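Tatmont Guest Rooms: Frequently Asked Questions

These answers cover stays at the Tatmont house and at the annex on Prasdale. If your question isn't here, call the desk between 8 a.m. and 7 p.m. and ask for Ginette Pons.

What time is check-in?

Rooms are ready from 3 p.m. You can leave bags at the desk from 10 a.m. on the day you arrive. Check-out is at 11.

Are sheets and towels included?

Yes. Every bed is made up before you get here, and each guest has one bath towel and one hand towel. Stays of a week or longer get a full change on Tuesday. 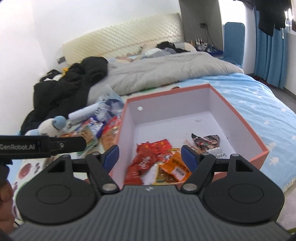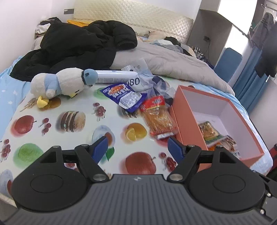 Can I bring my own bedding?

You can. Tell us when you book and we will leave the bed stripped. Please don't put our blankets in the washers downstairs — they are too heavy for those machines. Leave them folded on the chair and we will pick them up.

How do I get in after the desk closes?

Use the keypad on the side door. Your code comes by text on the morning of arrival and works until noon on the day you leave. If the text hasn't come by lunchtime, check that we have your cell number and not a landline.

Is there a kitchen?

There is a shared kitchen on the ground floor of the main house, open from 6 a.m. to 10 p.m. It has a stove, a microwave and two refrigerators. Put your room number on anything you store. Food with no number is thrown out on Tuesday morning. The annex has a kettle and a small refrigerator in each room but no stove.

Where do I park?

Behind the main house, off Selvanayagam Lane. Each room gets one space. A second car can use the public lot across the street, which is free overnight. The annex has street parking only.

Do you take pets?

Dogs are fine in Rooms 2 and 5, which have doors to the yard. The fee is $39 per stay, not per night. We don't take cats, as two of our long-term guests have allergies.

Can I have a package sent to the house?

Yes. Use your full name and the words "Tatmont guest" on the label. We hold packages for a week. Anything too big for the desk goes in the back hall, and you will need to carry it up yourself. There is no elevator.

What does a weekly stay cost?

A single room is $224 a week, tax included. Doubles and the annex rooms vary by season, so please call. We ask for the first week in advance.

What if I need to cancel?

Cancel 2 days or more before arrival and you get everything back. After that we keep the price of one night.

Something in my room is broken. Who do I tell?

Mieczysław Zalewska handles repairs. Write it in the book at the desk with your room number and a time when he can come in. For a leak or a loss of heat, call right away, at any hour, on extension 2358.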